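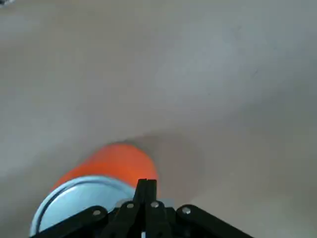
Fig. 2. Wrist view, orange can on its side, fingers close to the body.

Stalesel Lab Handout 13: Approach Rules for Cylinders

1. A can on its side may roll. Close at reduced speed.
2. Align the fingers across the long axis, clear of the end cap rim.
3. Do not judge contact from the wrist view alone. Fingertips that overlap the can in the image may still be short of it.
4. Stop if no grip is confirmed within 3000 ms. Log code 616 and retract before retrying.

Read with the Trillent cell rules, section 2.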